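Loïc Royer
Mon 24 June

I went through every key in the house over the weekend. Posting what I did in case someone else has the same drawer.

Starting count was 70 keys. That includes bike locks, luggage, window locks and the small ones that come with cash boxes. It doesn't include the car keys.

They were in four places. Kitchen drawer, a coffee can in the garage, the coat closet shelf, and the pockets of coats. The coat pockets had more than the closet shelf.

First step was getting everything onto one flat surface. I'd tried this once before, in October, working straight out of the drawer, and gave up. You keep picking up the same key and putting it back.

Second step was taking off everything that isn't a key. Bottle openers, store loyalty tags, a dead flashlight, a plastic whistle. Half the weight of my old key ring was this stuff.

Then I tried every key in every lock. Front door, back door, side gate, shed, garage door, mailbox, filing cabinet. I wrote the name of the lock on masking tape and folded the tape over the head of the key as soon as it turned. Don't wait until later to label. I waited on two of them and had to go back out to the shed.

Turn the key all the way when you test it. One of mine goes into the back door fine and does nothing after that. It's been on the "back door" hook for years.

The whole walk around the house took 20 minutes with the keys already pulled apart. Pulling them apart took most of Saturday morning.

Results. Front door had six copies. Back door had two, counting the good one only once. Shed had one and no spare. Mailbox had three and I get my mail at a slot now.

The ones I couldn't place went in a jar. There's a thick brass one, several flat ones from old apartments, and one stamped 926. If you lived in the Jaramillo building when I did and 926 means something to you, let me know. Our unit numbers didn't go that high.

Quick note on old apartment keys. I called the places I still had numbers for. One manager wanted theirs back, the other said the locks had been changed and to throw them out.

I took the leftovers to Emiliano Alvarado, who has the lock counter at the back of the hardware store. He sorted a good part of them by looking at the heads. Two were for a padlock I used to have, a Skarkex, and one was for a radiator valve, so I'd been trying a radiator key in the filing cabinet.

He also cut the spare for the shed. He said to have copies made from the original when you can, since a copy of a copy picks up whatever was wrong with the first one. The bad back door key was probably one of those.

Rings. I had been using thick split rings for everything and they're hard on the thumbs. For the spares I went to thinner wire rings, which open easier. They also bend easier. Fine for something that sits on a hook, I wouldn't carry one every day.

On telling sets apart. I tried colored caps first and they made the bundle too fat. Now each ring gets one small colored loop. Blue is outside (shed, gate, garage). Yellow is the house. Red is anything that belongs to another person, like the neighbor's spare.

Don't write your address on the tag. I had one from a former roommate with the street and apartment number on it, attached to the key that opened that door.

Where they live now: a board with hooks inside the closet door, a Tadico one with two rows. House on top, outside on the bottom. The red loop ring is in a drawer in another room.

The board came with 3 screws for four holes. It's held up so far. I had a fourth in the coffee can.

Someone asked about key organizers, the kind that fold like a pocket knife. I had a Jaltano one for a while. It works if all your keys are the same thickness. Mine aren't, and the gate key kept swinging out.

Someone else asked about hard surfaces versus a towel. I prefer hard. On a towel the thin rings snag and the small flat keys disappear in the folds. A light top is better than a dark one because silver keys show up on it. A busy stone pattern is a little worse than plain but you get used to it. Keep them away from the edge if there's carpet below, small keys are a pain to find in gray carpet.

If a ring is tangled, lay it down and spread the keys out flat first, then work the ring around. Holding the bundle in the air and shaking it makes it tighter. I know because that's how I did it for years.

Final count on the hooks is a lot smaller than what I started with. The unknown ones are still in the jar. I'm giving the jar until October and then it goes to the scrap metal bin at the transfer station. They take keys, I checked.

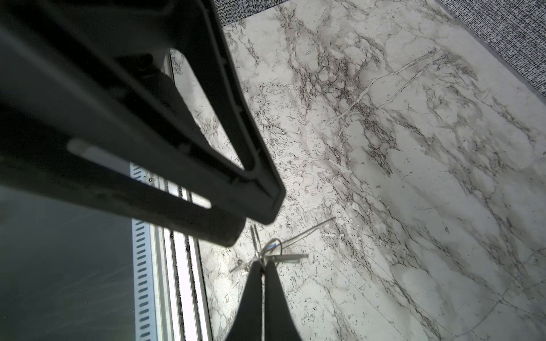
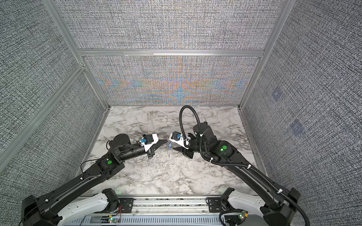
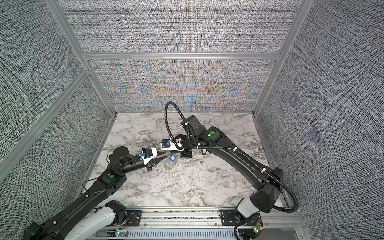

Marble-pattern top in all three. Keys with the little blue loop are in the first one.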